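## Desk tidying with the Tralutholm two-arm kit: setup tips

Jul 10, 2021

Notes from a rental of the Brosville kit, for anyone planning to use it on shelving and filing jobs. Kevser Ersoy ran the setup; Danilo Yap handled the booking.

- Set the organizer on its own surface, within reach of both arms. A table that shifts when bumped will cost you a recalibration.
- Point the open slots toward the work table.
- Put books down one at a time. The grip planner handles stacks poorly.
- Keep grip force at 40 for hardcovers. The default of 63 marks soft cloth and bends thin boards.
- Leave the reach limit at the factory value until the first 7 cycles are done.

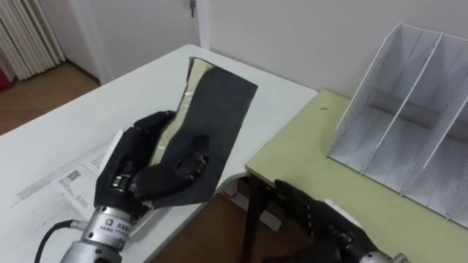
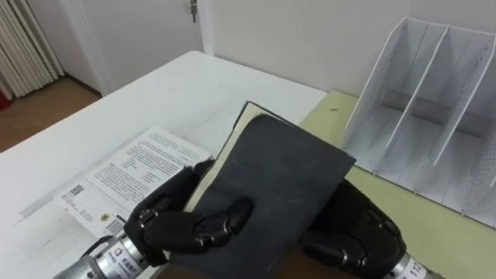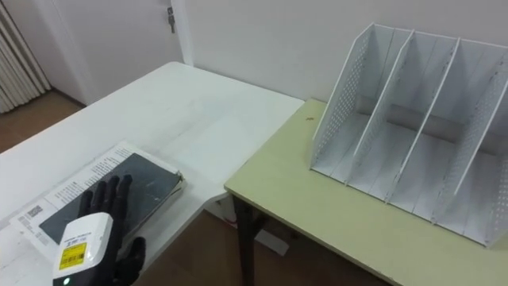
*Dark gray item at the white table, file organizer on the green one. Second and third pictures: the hardcover book.*

Loose paper under a book is a known weak point. The fingertips can drag the sheet along with the cover, so tape it down or clear it first. Glossy covers need the rubber fingertips, sold separately by Drolgate.

Rental is 200 a day, delivery included. Support replied to both of our emails – slowly, but with the right part numbers. The manual's section on wrist cables is out of date; use the online copy.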